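Orkeo lance une campagne sur les œufs dans 4 départements : moins de gaspillage, dates mieux comprises

12 partages | 3 commentaires

COMMUNIQUÉ DE PRESSE
1er septembre 2018

Les œufs, on en jette trop. Souvent pour rien. Orkeo, coopérative de producteurs et de petits magasins alimentaires, ouvre aujourd'hui sa campagne de rentrée sur la conservation des œufs à la maison. Affichettes en rayon, fiches à emporter, ateliers gratuits. Objectif : que les clients sachent lire une boîte, ranger correctement et cuisiner à temps.

Point de départ, une enquête menée en février auprès des clients de la coopérative. 1 532 foyers interrogés, 1 239 réponses complètes. Premier constat, la date. Beaucoup de répondants ne savent pas à quoi elle correspond, ni si elle vaut pour l'œuf cru ou pour la recette. Deuxième constat, le rangement : porte du frigo, plan de travail, saladier, un peu partout. Et puis le lavage. Une habitude tenace, à perdre, car l'eau abîme la protection naturelle de la coquille.

« On nous pose la même question tous les samedis au marché, enfin presque : est-ce que je peux encore le manger ? », raconte Faustine Gautier, responsable de la campagne chez Orkeo. « Les gens jettent par prudence, on les comprend. On veut leur donner deux ou trois repères simple, pas un cours. »

Les repères en question tiennent sur une fiche recto verso. Garder la boîte, avec sa date. Pointe en bas. Eviter les passages répétés du froid au chaud. Ne pas laver avant de ranger. Œuf fêlé : on ne prend pas de risque. Au verso, des recettes pour finir une boîte : flan, omelette aux herbes, pâtes fraîches, crème aux œufs.

Près de 1 000 fiches seront disponibles dès l'ouverture dans chaque magasin partenaire. Version à télécharger prévue ensuite, en gros caractères également. 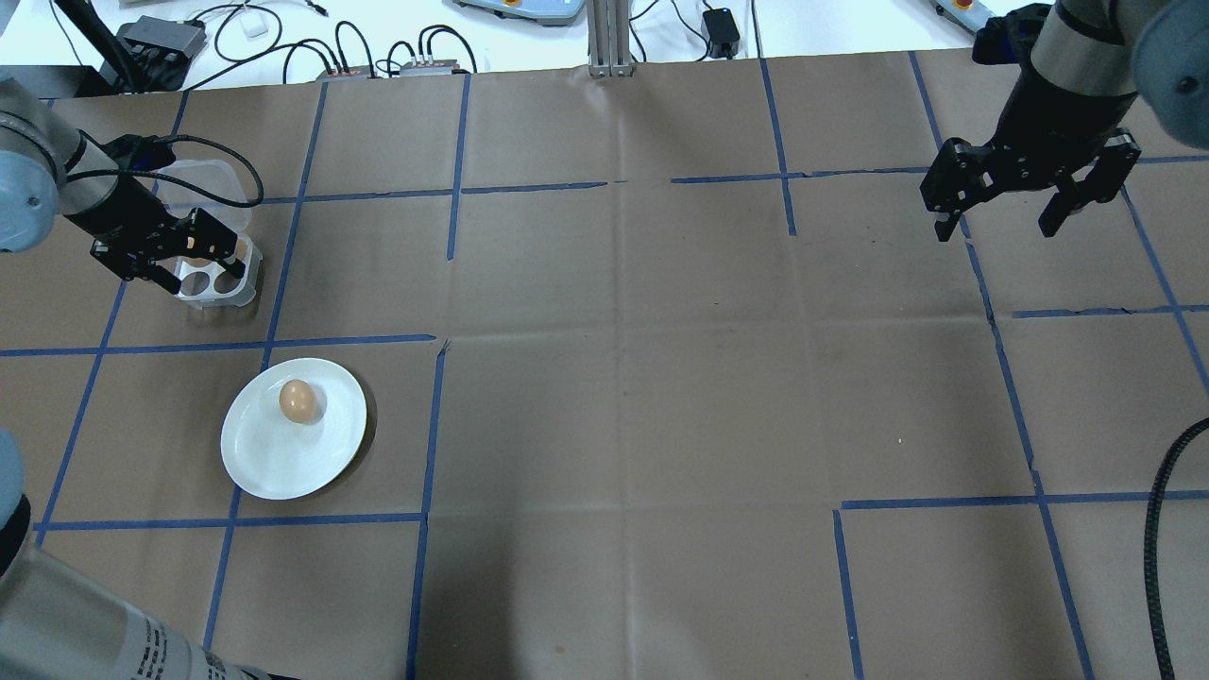 Côté ateliers, deux partenaires : l'école de cuisine Skenell et les épiceries Dhillon. Séances d'une heure, petits groupes, inscription en caisse. Les enfants sont admis avec un adulte. Les participants repartent avec la fiche et un carnet de recettes.

« Un œuf tout seul au fond du frigo, c'est déjà un dîner », rappelle Rekha Pant, formatrice chez Skenell, qui signe les recettes du carnet. « Avec un reste de riz et un oignon, on s'en sort très bien. »

La campagne est financée par Orkeo et par le fonds alimentaire Staltby. Elle durera tout l'automne. Un bilan sera adressé aux magasins partenaires puis à la presse, avec les résultats d'une seconde enquête, même questionnaire que la première.

Contact presse : Faustine Gautier, service communication, Orkeo. Interviews possibles sur demande, visites d'élevages aussi, merci de prévenir quelques jours à l'avence.

12 partages
3 commentaires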